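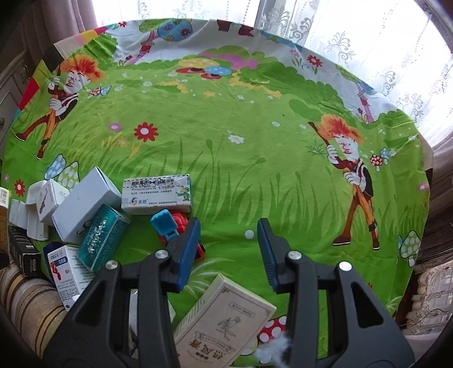
Table Linen Hire FAQ

How far ahead do I book?
Two weeks is plenty most of the year. December fills up early, so ask in the fall.

What shapes do you have?
Round, square, long. Plain colors plus printed ones for kids' tables. Prints change a lot, call to check whats in.

How many cloths do you carry?
134 at last count, 39 of them round.

Do you deliver?
Yes, inside Gremholm. Delivery is $10 each way. Outside town you pick up from the Gretis counter, back door, before 4 pm.

Do I have to wash them?
No. Please don't. Shake off crumbs, glitter, cotton fluff etc. and put them back in the bag. If a cloth is damp hang it up first, mildew doesn't come out.

What about stains?
Juice, grass, gravy: fine. Candle wax, permanent marker, slime: $40 per cloth.

Can I pin or tape things to it?
Clips only. Tape is ok on the underside.

Is the Prenance range still availble?
Only the cream napkins. The rest was retired.

Can I cancel?
Full refund up to three days before. After that we keep the deposit.

Where do I return them?
Same counter, or the drop bin next to Issahaku Bakery. Bin is emptied at 8 am. Tie the bag shut and leave your order slip inside.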